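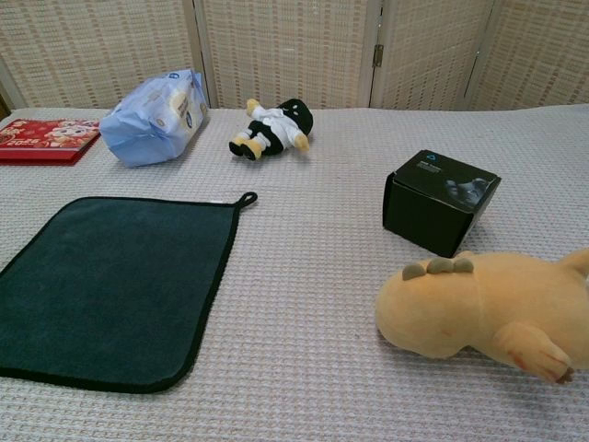 ok Friday maintenance thread bc three of you asked how we keep the two-arm cell at Grurkent running. typing this between cycles so it'll be messy

1/ cell is simple. one table, one woven cloth, folding divider behind it, two arms with a five-finger hand on each. task right now is cloth handling with stuff scattered around it - calendar, wipes, plush toys, a little black box. cloth gets picked up by a corner

2/ first thing every morning: cables. before power. run your hand down the whole arm cable from the wrist, feel for flat spots or anything twisted. ours on the left arm takes the most abuse, it hangs down past the table and loves to catch on things

3/ then straps. the ones around the forearm creep. every day. a tiny bit. by midweek the cable has slack in the wrong place and you get a tug at full reach. I redo them at 7 am wether they look loose or not

4/ then homing. both arms, one at a time, never together. someone on the Welham cell did both together and bent a finger link. two weeks for the part

5/ fingers. this is where the hours go. tendon tension drifts and the first sign is a weak pinch, not an error code. no error code at all lol. you just start seeing dropped corners in the log

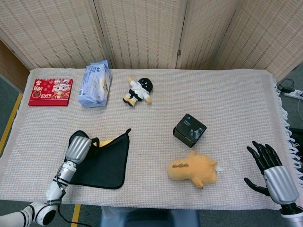 6/ so I do 10 corner grabs by hand-triggered script before the real run. grab, hold, let go. if it drops two I stop and retension. if it drops one I grumble and run ten more

7/ the thumb is always the problem. always. index is fine for months. thumb base screw backs out - mark it with paint pen so you can see if its turned

8/ we log cycles per hand. left is at 382 since last retension. Lacerda (our arm supplier) told us to check at 200 and we blew past it in May, paid for it with a whole afternoon of slipped grabs. now there's a note taped to the cabinet

9/ table stuff people skip: the tablecloth. if it slides the whole setup shifts and your heights are off at the edges. pull it flat, clip it underneath, check the corners. waffle weave is nice for the hand cameras but holds lint like crazy and lint ends up in the finger joints

10/ lint fix = soft brush, dry. no air can. air can pushes it further in, ask me how I know

11/ floor. power strip stays off to the side, arm cables never cross the tape. yellow tape is the line, don't step over it while motors are live. yes even you

12/ spares we keep in the drawer: tendon line, thumb screws, two straps, one wrist cable. the Fernent cell keeps none and borrows ours. you know who you are

13/ end of day: arms to park, fingers OPEN. parking them closed leaves the tendons loaded all night and the first grabs in the morning are garbage

gotta go, left hand just threw a temp warning. will add the retension steps tonite if I get a minute

We use cookies to keep you signed in and to improve your experience. Accept all | Manage preferences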